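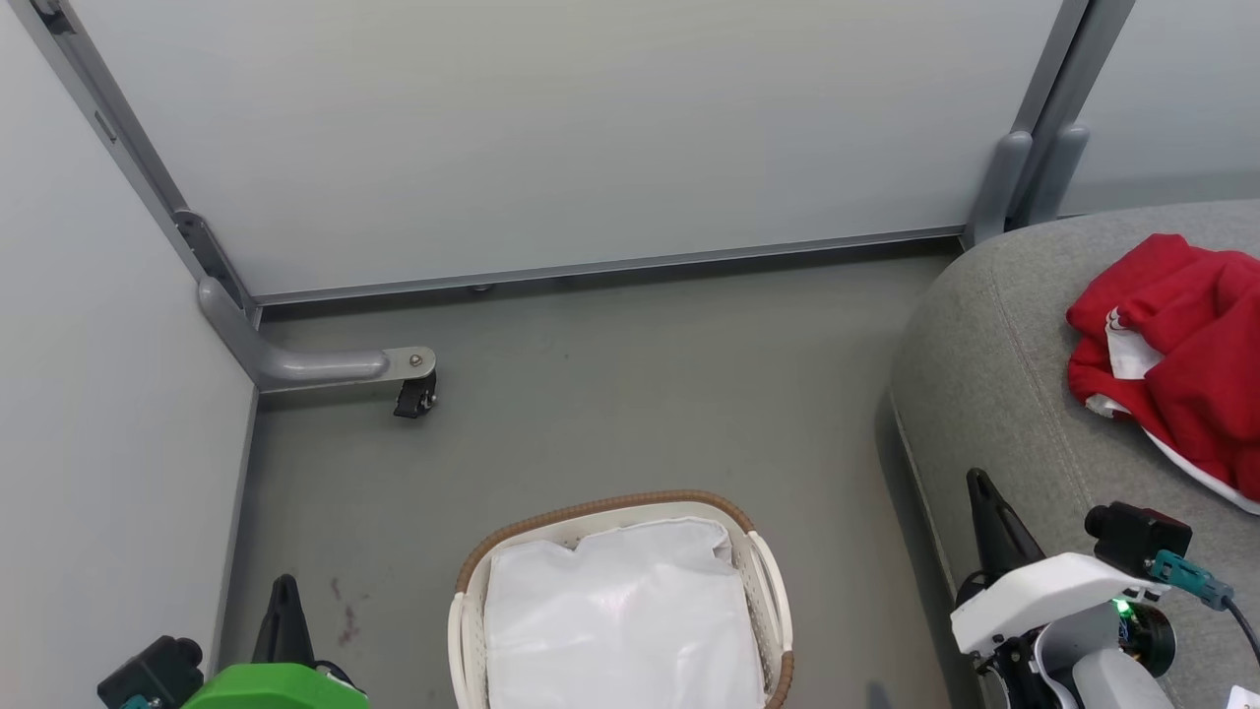
How do you make a waiting corner out of partition panels without it feeling like a cupboard?
Put the biggest soft thing you own in there first, then fit the panels to suit it. We did it the other way round the first time and had to shift the lot.

Hi, Beca Rees again, with the next lot from the hall fit-out (gallery updated 09/08/2018). I had a few messages after the March page asking how the little rooms went together, so this one is all corners and sofas, sorry to anyone who came for the stage curtains!

Corner by the sofa
Pale grey panels, grey posts, grey floor, grey sofa... I do love grey, but thank goodness for that red fleecy thing on the sofa, it's my favourite colour in the whole build. The post at the back corner runs down to a curved metal foot with a little black caster under the tip, and I'm very fond of those feet.

A few bits for those who asked. The panels are the Tirnex ones, second-hand, $80 each, and I picked them up in 3 trips because my trailer is tiny. The sofa was $250 from Soriano and worth every cent (the arms are the best part, you can put your whole head on one). I looked at Erkura panels as well but they only came in a dark colour and I wanted the place to feel light.

If you're doing your own, give the sofa a bit of breathing space from the panels, and vacuum before you bring it in. I've got a bag of spare bolts left over too, so sing out if you're short.

Next up is the reading nook, once the Drosau shelves arrive. They've been on order for ages and I'm getting impatient!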